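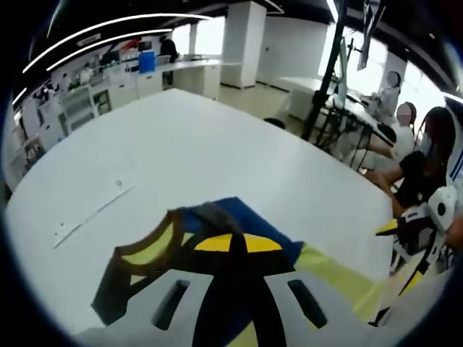 Notes on looking after one hand-held gripper, the unit we call Tamby. Two jaws, yellow fingertips, light grey brackets behind them. Most of the faults I get start at the jaw faces. Thin fabric is the worst load for it: a small garment folded over on itself, as on the table now, puts several layers between the tips, and any slack in the pivots shows up as one jaw closing ahead of the other.

Service interval is 300 hours of use. We ran the last set of tips to 1860 cycles on the bench counter before changing them. The wear was all on the inner edge of the left one.

Order of work: tips off, finger sections off, pivots cleaned with a dry brush, then everything back in reverse. No oil near the tips. It gets on the cloth and then on everything else.

Lint packs in behind the finger sections. Tweezers, not compressed air. Air drives it further into the linkage and you end up stripping the whole thing.

Rattana Wattanapong asked about the slots in the brackets. Leave them uncovered. I taped over mine in July to keep fluff out and all it did was hide a cracked screw boss for 2 weeks.

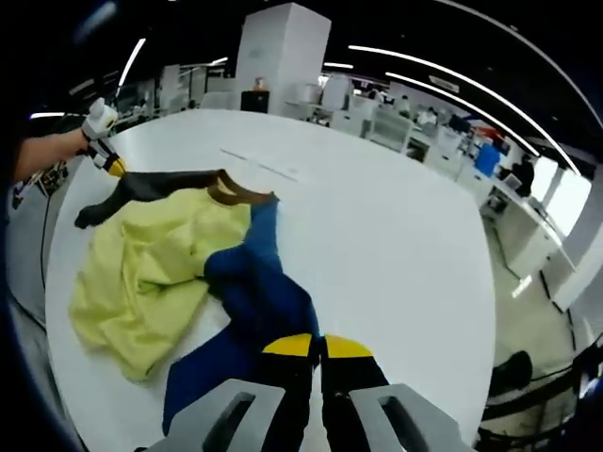 Lamai Kamolrat

Setting the tips. Close the jaws on nothing and look along the gap. It should be narrow and even from front to back. If it opens towards the front, slacken the bracket screw on that side, squeeze the jaws shut by hand and retighten.

Then try it on cloth. Pick up a single corner and lift until it stands in a point between the tips. If the corner slides out, the faces are dirty or the gap is out. Clean first, adjust second.

With two grippers on the same garment, one at a sleeve and one at the far side, set both on the same day — a mismatched pair pulls the cloth round and you will blame the wrong one.

Spare tips are in the drawer marked Lerum, part 111. Old ones go back in the Pondero box with the cycle count written on the bag. Ongart pivots look the same but are a loose fit. Please stop mixing them in.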